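Chapter 4
What the Quote Leaves Out

Learning goals
By the end of this chapter you should be able to:
- separate the price of a robot from the cost of a robot station
- build a first-year budget with running costs in it
- write a trial that a supplier can pass or fail

I bought my first robot arm the way some people buy a boat. I looked at the big shiny number, decided I could just about live with it, and signed. Then the small numbers started arriving in the mail, and they kept arriving until September. I've taught this course long enough now to see my students make the same mistake on paper, where it's a lot cheaper, and I'd like to keep it that way.

We'll follow one case through the whole chapter, a small garment finisher called Talotlow. They fold and bag plain shirts for a handful of uniform shops, and they wanted to know if two arms at one table could take over some of the folding. Demetrio Campos, who runs the floor, had a quote from a dealer named Palacios and a very hopeful look on his face. The quote listed arms, controllers and delivery. I asked him where the fingers were, and he laughed, and then he went back and read it again.

Fingers are a budget line all their own. A gripper that's great with boxes can be hopeless with a knit, so you have to plan around the cloth, and around the fact that somebody will want to change the fingertips after the first week of trying. 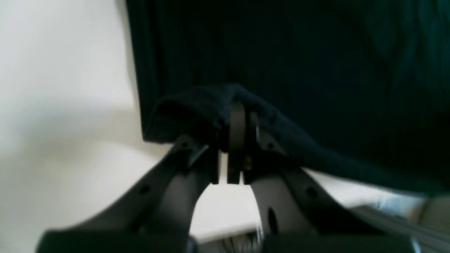 So when I sit down with a quote, I go through the parts that touch the product before I even look at the arms. How much does a spare set cost? Can your own people swap them with a hex key, or does a technician have to drive out? In the Talotlow plan we put down $530 for spare fingers and pads, and Demetrio thought that was far too much for bits of moulded plastic. Fair enough - I thought so too, once. But a station with a cracked finger and no spare is a very expensive coat rack.

Next comes everything around the arms. I mean the table, the mounts, the cable runs, the lighting, the warning labels and the floor space you can't use for anything else. Students nearly always forget floor space (so do owners!). If your cables have to cross a walkway, you'll be paying for covers, and if the table is the wrong height you'll be paying for another table. Talotlow's second supplier, Fallura, bundled the table and mounts into one price of $1,411, and I liked that because we could finally put something firm in the column.

Then there's software. Dosix, the package Demetrio had his eye on, came with a yearly licence of $2,000. That isn't a purchase, it's a habit, and it belongs in the running costs with power, repairs and the wages of whoever looks after the thing. Please don't let me catch you putting a yearly fee in the capital column. I take marks off for it.

Last of all, leave money for the trial. You want to see your own product on the table, in your own colours and sizes, before the final payment goes out. Dark shirts are a good choice for a trial because black cloth on a bright table can be tricky for cameras, and I'd sooner learn about that while the supplier is still answering my calls. Write down what counts as a finished fold, how far out the edges may be, and how often a person is allowed to step in. Agree on it in writing, with both names at the bottom.

Demetrio's first draft of that page said "folds shirts well." We had a long talk about "well," and most of it ended up in Section 4.3, where you'll write a version of your own.
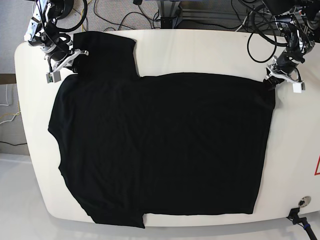 4.1 Sorting the costs

Grab a sheet of paper and draw two columns, one for things you pay for once and one for things you keep paying for. Work through the Talotlow quote line by line and put each item where it belongs. A few will feel like they could go in either column. Spare fingers are the classic one: the first set goes with the purchase, and every set after that is a running cost.

Don't worry about totals yet. Mark any line where you had to guess with a pencilled question mark, and keep the sheet handy, as we'll be phoning the supplier about those in Section 4.2.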